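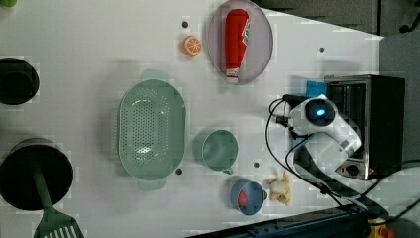
How should a mixed set of kitchen pieces and play food be sorted before it goes back on the shelf?

Sort by size and opening first, then by color. Pots, colanders and plates take the most shelf area and decide how many bins the set needs. Small food pieces go in last, in a lidded bin of their own.

Vukthorpe Play Kitchen Library
Gallery 3: Kitchen Set on the White Table

Page by Niloufar Kiani

Gallery 3 covers the mixed kitchen set, catalog group K. The group combines cookware and tableware with play food and grocery pieces, and it is lent as a single unit. The full catalog lists 148 pieces across all groups. Shelf codes follow the Heffernan list, which was adopted in May and replaces the older color codes. Borrowers holding a set with color stickers can leave them on.

Overhead view, white table
Green colander with two flat handles, green mug, orange citrus slice, and the ketchup bottle lying on the oval plate. The large black pot at the left has the slotted green spatula across it.

Notes on the set

Colander
The colander is entered as "oval, sage, two handles." The handles add to the overall length, so measure from handle tip to handle tip when choosing a bin. A bin that fits the bowl alone will be too short. Small holes collect flour, play sand and modeling dough. Clean from the underside with a soft brush, then rinse from the inside. Do not push dough through with a pin, as this widens the holes over time. Modeling dough comes out more easily after it has dried overnight.

Mug
Store upright. Mugs from different groups can be nested only if the handles line up, and a nested pair should not be forced. If two mugs stick, stand them in warm water for a few minutes and twist. The mug has the same shelf code as the colander with the suffix M.

Plate
Plates go flat, largest at the bottom, with no more than six to a stack. The oval plate does not stack with the round ones in group L and has its own slot at the end of the shelf. Pale surfaces show sauce and marker stains early. Baking soda paste removes most food stains. Permanent marker is treated as wear and is not charged to the borrower.

Pot
Large dark pots are checked by hand as well as by eye, with one pass around the inside, as small pieces left at the bottom are easy to miss. This is the most common cause of a set being logged as incomplete. The pot may be used as a bin for transport. It should not be used as a bin on the shelf, where its diameter wastes the corners.

Spatula
Long-handled tools are stored flat in the 200 mm wide tray, heads alternating. Slotted heads bend if weight is left on them. A bent head can usually be straightened under a stack of books in a day or two. Return the tool separately from the pot. Tools packed inside pots have caught on the lid of the crate and been damaged at the neck.

Citrus slice and other small food
The slice is entered as "citrus, orange rind, pale segments." The lidded bin for small food is 40 mm deep and holds one layer. A second layer will keep the lid from closing. Pieces small enough to be a choking hazard are not in group K at all and are kept in group S, which is lent only on request.

Ketchup bottle
The bottle has a red body, a red and white label and a white cap. It is stored lying down. Labels lift at the corners if the bottle is soaked, so wipe with a damp cloth only. Do not fill any bottle in the collection with water or sauce. The insides cannot be dried properly, and bottles that have been filled are withdrawn.

Table surface

Group K is normally laid out on a white surface for checking. Dark pieces and pale green pieces both show clearly against white, and chips in an edge are easier to find. Pink and pale gray are the weak point, and a plate in those shades should be held up to a window before it is passed.

Tabletops with small through holes are acceptable for layout. Crumbs and dough will collect in the holes and should be cleared with a dry brush before the table is wiped. Wiping first packs them in. Keep round pieces such as peas and grapes from other groups off a table of this kind.

For home use, any wipeable table at child height will do. The Hastwood folding table held by the library can be borrowed with group K. It seats two children comfortably, or three if the crate is kept on the floor.

Checking order

1. Empty the crate completely before counting.
2. Set out the large pieces: pots, colander, plates.
3. Set out mugs and bottles.
4. Set out tools, handles all pointing the same way.
5. Set out small food last.
6. Compare against the card in the lid of the crate.
7. Initial the card and write the month.

A missing piece is noted on the card by its shelf code. Borrowers are asked to look under furniture first. Replacement pieces come from the spares drawer where a match exists. Color match is preferred but not required, and a mug in a different green is an acceptable substitute.

Cleaning between loans

Washable pieces go through warm water with dish soap, are rinsed once, and are air dried on a rack. The dishwasher is not used for any group. Pieces with paper labels, glued seams or painted details are wiped by hand. Drying takes longer for anything with a hollow handle, which should be stood handle down and left until the next morning.

Crates are wiped inside and out. The Brerkadetti crates have a ridge around the base that holds water, so turn them upside down to drain. The older clear crates can be stacked straight away.

Loan record

The library has logged 3,523 loans for all groups combined. Group K goes out most often in winter. The loan period is three weeks, with one renewal if the set has not been reserved. Late sets are not fined, but the next reservation is moved back by the same number of days.

Other galleries

Gallery 1: Wooden food, cut and joined pieces
Gallery 2: Tea sets
Gallery 4: Shop counter and scales
Gallery 5: Baking trays and molds

Corrections to shelf codes can be left in the box at the desk, marked "Gallery 3." Include the code as printed on the card and the code you think it should be.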